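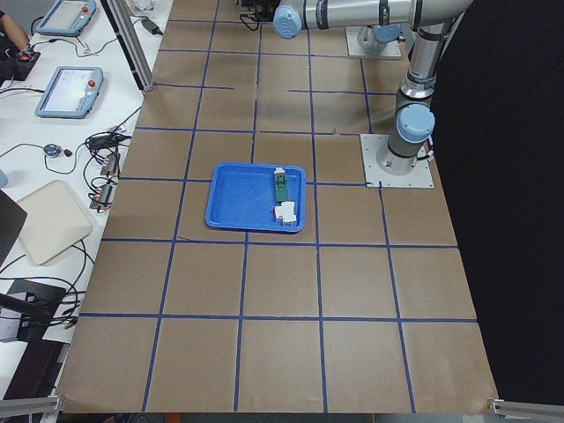

**To:** flakdale-bench
**Subject:** Re: [flakdale-bench 3401] Paper on the table, and what do you do about tape?

On 23/11/2025, Siham Tahiri wrote:

> Hi all,
>
> I've finally got a proper big table for my small-parts work and I'm scared of ruining it. It's a secondhand dining table with a nice top, and I do circuit boards, little plastic housings, the occasional clock. At the October meetup somebody had their whole table covered in brown kraft paper with a grid taped on it, and I loved it and then completely forgot to ask how it was done.
>
> So, questions. Does the paper stay flat? Mine has been rolled up in a closet for ages and it fights me. Is the grid useful or is it just handsome? What tape comes off without taking the paper with it? And do people set the work straight on the paper, or always in a tray? I keep losing white plastic bits, and I'd like to stop crawling around on the floor.
>
> I have one packet of Umora tape in yellow and no strong feelings about it.
>
> Thanks,
> Siham

Siham, welcome to the paper table people! I could go on about this for a whole evening, so get a coffee.

First, the paper. Plain brown kraft off a roll is perfect and you don't need anything fancier. It has enough tooth that a board doesn't skate off when you nudge it with your elbow, you can write on it in pencil, and when it gets grubby you pull it up and put down another sheet. I change mine when I can no longer read my own notes on it.

Will it stay flat? Mostly. I've made my peace with a few creases and a bit of a curl along the front edge. What helps is to unroll it curl side down the night before and put books on the corners. Then when you lay it for real, tape the far edge first, smooth toward yourself with your forearm (a rolled towel works too, if you're wearing a wool sweater like I always am), and tape the front edge last. Don't pull it drum tight. Paper moves with the weather, and a sheet I had stretched hard in a dry spell went wavy all over as soon as the rain came. Slightly relaxed is better.

If your roll is narrower than your table, overlap the pieces and have the top piece's edge facing away from you. Otherwise your sleeves catch it all day long.

Now the grid!! It is both useful and handsome, and I won't be told otherwise. Here's what I use it for:

- **Remembering where things came from.** When I take something apart, each stage gets its own square, and I work left to right and then drop to the next row. Putting it back together is the same trip in reverse.
- **Finding things again.** "It's in the square behind the tray" is a much better search than "it's on the table."
- **Straight lines.** If I'm laying out a row of matching parts, I line them up with the tape and I can tell at a glance if there's a gap.
- **Borrowing and lending.** A friend who shares my bench gets the right-hand columns. We have never once had an argument over a screwdriver since, and before that we had plenty.

Please don't measure it to death. My first grid took me a whole afternoon with a steel rule and a square, and it was beautiful, and it made no difference at all to how well it worked. The next one I did with a cardboard template the width of a cereal box. Some of the squares are more like rectangles. A couple of my lines don't meet where they should, because I ran out of one roll and started the next in the wrong place, and there are little gaps where a strip got torn and I never patched it. Works fine.

How to lay it, for what it's worth:

1. Mark the edges of the paper in pencil, small ticks only.
2. Run all the strips in one direction first. Stick one end down, walk the roll to the far side, hold it just above the paper until it lines up with the tick, then lower it. If you press as you go, it will wander.
3. Then run the crossing strips.
4. Rub everything down with a spoon. The crossings need an extra rub or they lift.

Leave squares big enough for your biggest tray plus your fingers. Mine were too small the first time and every tray sat across a line. To be fair, I still park trays across lines all the time and it bothers me less than I thought it would.

Color matters more than I expected. Your yellow will look cheerful but on brown paper, under a warm lamp, it sort of melts away. Dark blue is wonderful. It's strong enough to see from across the room and it doesn't shout at you when you're trying to look at something tiny. I tried black once and kept reaching for it thinking it was a cable. I tried red and got a headache. But use up the yellow first, it costs nothing to try, and you can run the next set right over it.

As for getting it off again: don't bother. Anything sticky enough to stay down on kraft for a month will take the top layer of paper with it, in my experience, and that goes for Umora too. Treat the paper and the tape as one thing and throw them out together. The only tape you need to worry about is whatever touches your nice table top. Use low-tack painter's tape there, wrap the paper around the edge, and tape to the *underside* if you can reach. Your varnish will thank you.

Trays: yes, always, for anything smaller than your thumb. I do set tools straight on the paper, and big housings, but boards and loose parts live in a tray. Look for these things:

A raised rim, but a low one. You want to stop a rolling part without having to reach down into a bucket. The shallow plastic ones are ideal, and the flat floor matters a lot. Ridges and compartments look clever in the store, and then you spend your evening digging a washer out of a corner with a toothpick.

A strong color. This is the one that will save your knees, Siham. White plastic bits vanish on white, and they're not much better on brown when the light's behind you. Put them on bright blue and they practically wave. Green boards show up on blue too, which is nice, because I had worried they wouldn't. I got mine in the Bostus kitchen aisle and they were sold for I don't remember what, snacks possibly.

Some empty space. My habit is to keep the work on one side of the tray and leave the other side clear, so there's always somewhere to put the part that just came off. The moment I let the whole tray fill up, I start stacking, and once I'm stacking I've lost track. If you're running out of room, get out another tray. I keep 3 on the go and 30 would probably not be enough.

Oh, and the floor! Hang an old pillowcase from the front edge of the table with binder clips, so it makes a pocket over your lap. It looks ridiculous. It has caught more springs than I want to admit. For a table as nice as yours, put a bit of felt under the clips.

One warning. Kraft paper and soldering irons aren't friends, so keep a proper heatproof mat for the iron and put it down on top of the paper, in the same spot every time. I tape an X where mine goes. Same idea for anything wet: a drop of isopropyl dries and leaves nothing much, but oil spreads under the surface and you'll have a dark patch until the next change. The clocks might need a tray to themselves for that reason.

If you'd like company for the first go, I'm in Flakdale most evenings and I'd be delighted to come and hold the other end of the tape. It's truly a 2 person job on a dining table, at least the long strips. I can bring the rest of my blue. Send me the length and width off-list and I'll check whether I've got enough on the roll.

And do post how the yellow turns out. I'm ready to be wrong about it!

Happy taping,
Pringle

P.S. Write the date in the corner of each new sheet in pencil. I've kept a few of my old ones folded in a drawer, with all the scribbles and part numbers on them, and I've gone back to them more than once when the same radio came around again.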